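Robot Software, session 4 – wrist views, grasp state, handoff to the planner
Notes by Hatsue Noguchi. Bring the Ladach handout from January, we reuse its transform tables.

Recap. Three processes: perception, planner, controller. Each has its own clock. Most bugs last term were timestamp bugs. Stamp at capture, not when the message arrives.

Part 1. What the wrist camera gives you

Box detector runs per camera. Close up you lose the outline – the front face fills the view and goes soft, so edge fits drift. Fingertips are always in view though. Use them. Bright green pads, easy color threshold, gives you a cheap check on the hand-eye calibration. 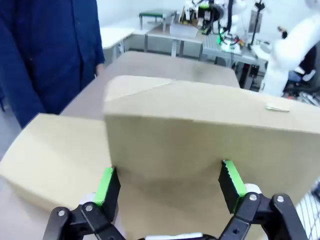
So the rule for the approach stage: far away trust the box model, close in trust the fingertips plus the last good pose. Switch over once, dont blend. Blending gave us jitter in Zekitz and it took ages to find. Log which source is active in every cycle.

Near contact: vision can't tell touching from nearly touching. Don't let the detector set the contact flag. Motor current sets it, plus gripper width.

Part 2. Two arms, one planner

Ichikawa planner treats both arms as one long joint vector. Slow, but self-collision comes for free. Splitting them is faster and then you need a lock on the shared space over the table. Cables are not in the collision model!! Add a padded cylinder near the wrist, crude but OK.

Soft stuff (paper, open flaps) goes in as an inflated height map. Cap is 3000 cells, past that the query time falls apart.

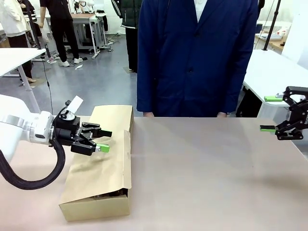 Why not replan on every new frame?
Because the arm would keep changing its mind. Replan when the box pose moves past the threshold, or when the current path fails the collision check. Otherwise finish the segment.

People near the table: separate safety process, never inside the planner. If perception dies, it still has to stop the arms.

Part 3. Rotated views

Wrist rolls, picture rolls with it. Do not hard code "down". Take gravity from the arm kinematics, rotate the points, then fit the table plane. Half of the homework teams got this wrong, the plane came out as a wall.

With more than one box in view, give each an id and keep it across frames. Nearest-match is fine if nothing gets moved quickly. Open box and closed box get differnt grasp sets, so store lid state with the id.
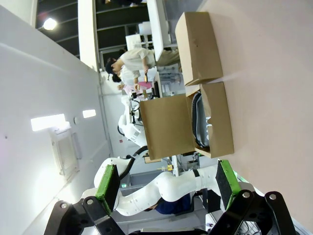 Fig. 3. Wrist view, rolled: table on the right, two boxes, open one nearer.

Homework: in the Leris viewer, replay the log, plot pose error before and after the switch. One page. Code runs from a clean checkout or I don't grade it.

Next time – recovery behaviors, retry limits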